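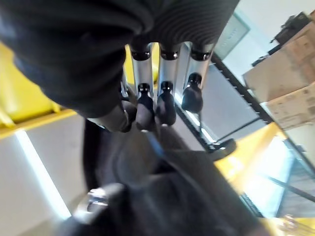 Figure 3. Wrist camera view. Three black fingertips sit just above a large dark object, with the yellow frame and a storage rack behind.

Home Contents Previous section Next section References

4. Data Collection

4.1 Site and task

All examples in the Grurero set were gathered at the Fallska site, in a work area with yellow benches and a gray wood-grain floor. The task family is simple handling of soft and molded black parts: pick up, move, set down, and place in or take from a container. We picked black parts on purpose. They give weak edges in the color image, and a policy that has learned mostly from bright household objects tends to reach short or close on air when it meets them.

An operator drives the robot from a separate station. One episode starts when the operator presses the record pedal and ends when the pedal is pressed again. The operator is given a one-line instruction before each episode and may drop the attempt at any time. Dropped attempts are kept on disk with their own flag.

4.2 Views

Each episode is stored with a head view and a wrist view. The two are complementary. In the wrist view the fingers are large and sharp, but whatever lies under them can fill the lower half of the picture and go out of focus, as in Figure 3. The head view gives the layout of the bench and the position of the second part when there is one, but it often loses the fingertips behind the part being held (Figure 4). 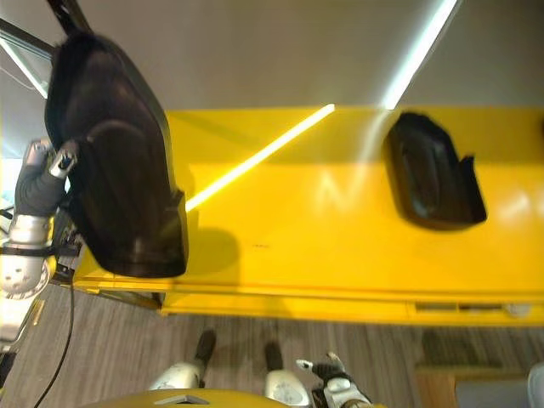 Figure 4. Head camera view. A soft black item is held over the left edge of the yellow tabletop, and a smaller black object lies on the right.

Reflections on the bench top were a problem through the whole collection. The ceiling light leaves a bright line across the yellow surface, and the line moves in the picture whenever the head moves. We didn't mask it out. A few early models trained on the February data treated the line as the edge of a part, and this stopped after we mixed in episodes with the head held at other angles.

Both views are written by the Khunthong logger with a shared clock. Joint positions and hand commands go into the same file. The logger was set to refuse an episode if either view dropped frames for longer than the limit given in the appendix, and the operator then had to repeat it. Operators disliked this at first, but it saved a great deal of cleaning later.

4.3 Approach segments

We label the part of an episode before first contact separately. In these segments the fingers are open and above the surface, and nothing is being touched. They are easy to collect and easy to overvalue, for a model can predict them well and still fail at the grasp. In training we sample them at a lower rate than contact segments. The start of contact is marked by hand from the wrist view, and a second labeler checks the mark. When the two disagree, the earlier mark is used.

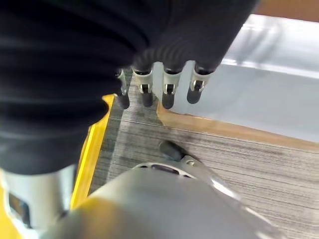 Should approach segments that end without a grasp be removed from the training set?

We kept them, with a flag, and let the sampler decide. Removing them made the policy slower to correct its hand position when the first reach was off.

4.4 Size of the set and exclusions

The full set holds 1202 episodes. Of these, 83 were left out of training. Most of the excluded episodes had a wrong instruction attached, and the rest had a clock error between the two views. A further 50 episodes were put aside as a fixed test set before any model was trained, and they were not looked at while we chose settings.

Labels were first made with the Privurden annotation tool and then exported to our own format. The export lost the operator notes on one batch. We typed those in again from the paper log, so spelling in that batch isn't consistent.

4.5 Container episodes

Container episodes ask for more than one contact at a time. The hand may hold the rim of a tray while the parts ride in a box inside it, and the parts can shift when the tray is tilted. The episode text names the container as well as the part. Other small parts, such as the gray discs and black squares on the bench, were left in view. We wanted the policy to see clutter it had no reason to touch, and resetting the bench between episodes would have cut the daily yield. 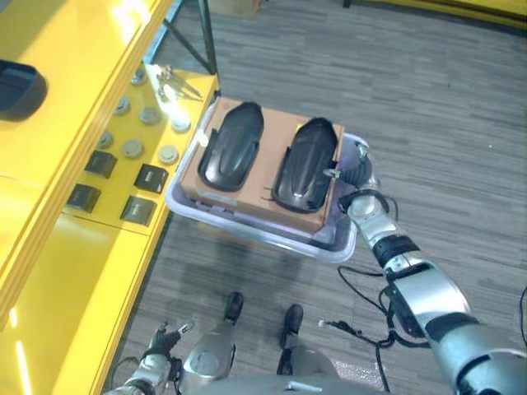

4.6 Operator practice

New operators completed 99 practice episodes before their data was accepted. Practice episodes are not part of the set. During practice the operator worked only from the head and wrist views, with no direct sight of the bench, so that no example would depend on information the policy does not get. Operators were free to choose their own grasp. This leaves more spread in the hand poses than a scripted collection would, and we return to its effect on the soft parts in Section 5.

Contact the authors | Copyright Grurero project | Back to top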